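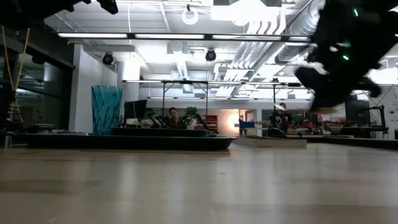
Dilruba Sultana had carried the blue vase on her lap all the way from Billthorpe, wrapped in two sweaters and a bath towel, because her aunt had said it would look like home wherever she put it, and her aunt was the kind of person who telephoned to check. So on her first morning at Howlader she unwrapped it and stood there holding it against her chest, looking for a spot.

Her desk was out of the question. The desk had the monitor and all the rest of it, and the little plant in the white pot had already claimed the one corner where you might set down a cup of tea. The red shelves were full of boxes, and the boxes were full of things people swore they would need by February. That left the low black platform out in front, by the white pillar, with all that pale floor spread before it like a pond.

"There," said Dénes Sipos, coming up behind her with his coat still on. "Right there, where it can see everybody."

She set it down. It was a tall thing, rippled from top to bottom, and the light ran along the ridges in a way she had never noticed in her aunt's dim hallway, where it had spent its life holding umbrellas.

"What goes in it?" Dénes asked.

"Umbrellas, mostly."

He thought this over very seriously. Dénes thought most things over seriously — lunch, the weather, the rope ladder by the glass wall, which he had promised 4 different people he would never climb again. Then he went off and came back with his own umbrella, a big brown one with a bent rib, and held it over the vase and waited for permission.

Dilruba laughed, and was surprised to hear how far it carried in that long room.

"Not yet," she said. "Let it be empty a while. It's had a long trip."

He nodded and hung the umbrella over his arm, and she went around behind her desk and sat down. From her chair she could look up any time she liked and find it, teal blue beside the pillar. When the phone rang a little before noon, she knew who it was before she picked it up.

"Yes, Auntie," she said. "By the pillar. Yes, it got here in one piece. No, I haven't eaten."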